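Folding table tips — small kitchens

Right, quick page this, lunch is on.

We eat at a folding table. Have done since September, when the big one went to my sister. Takes up no space when it's away, takes up the whole room when it isn't. A few things learnt the hard way.

Wiping down. Damp cloth, drop of washing-up liquid, then a dry cloth straight after. A busy marbled top hides crumbs and rings very well, too well, so go by feel. Flat of the hand, whole surface, then the edges. The banding round the rim is where jam lives. Old toothbrush for that.

Don't use scouring pads. I did, once. Dull patch ever since, and I sit my plate on it so I don't have to look.

Setting for one. Cup first, at the back where an elbow won't get it. Fork and spoon in front. Coloured plastic for everyday, glasses only when there's company.

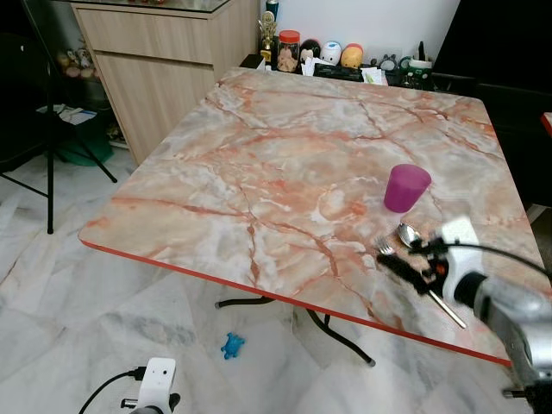 Purple cup, spoon and fork, marbled top.

Plastic cups go cloudy. White vinegar and warm water, half and half, leave it while you do the rest of the dishes, rinse well. Doesn't fix scratches, nothing does. If it still smells of squash, bicarb paste overnight. Don't stack them damp, they stick together and smell of cupboard.

Cutlery. Dry it by hand if your water is hard. Ours is dreadful. Spots on spoons come off with a bit of vinegar on kitchen roll, then rinse. Forks need doing between the tines, fold the cloth thin and pull it through like floss. Egg is the worst, cold water first — hot just cooks it on.

Legs and feet. Check the rubber feet every so often. Grit gets under them and then you've a scratched floor, and a table that squeaks evry time someone cuts a sausage. Lift, wipe, put down. Never drag it over tiles. If a foot goes missing, Gamen do packs of 9 and they fit most thin legs, but measure yours first. I didn't. Now own 9 feet that fit nothing.

Stiff hinge? Tiny drop of oil, open and shut it a few times, wipe off the extra. Lay newspaper underneath.

Wobble. Try turning the table before you start folding up cardboard. Often it's the floor. Three tries, then cardboard.

Floor before table. Pick up whatever's down there before you open the legs out. Small toys mostly, in a house with kids. Marble-look tiles want a barely damp mop, too much water and they dry streaky. I go over ours with an old towel under one foot. Looks daft, works.

Two tables. If you can get a second to match, do. Same height matters more than same colour. Pushed together for a crowd, apart the rest of the week. Leave a gap big enough to walk through with a hot pan, and keep the spare one clear or it turns into the post table.

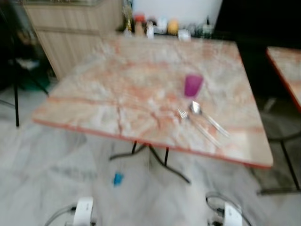 Crisanto Layug: we keep ours pushed together all year and run a strip of oilcloth over the join, otherwise the peas go down it. Change the strip when it cracks. And agree about the scouring pads, ruined a lovely one that way.

Oilcloth, good shout, adding it to the list. Wipe it both sides though, damp gets trapped underneath and the top goes tacky.

More when I get a minute — next one's drawer liners, and what to do about the lid cupbord.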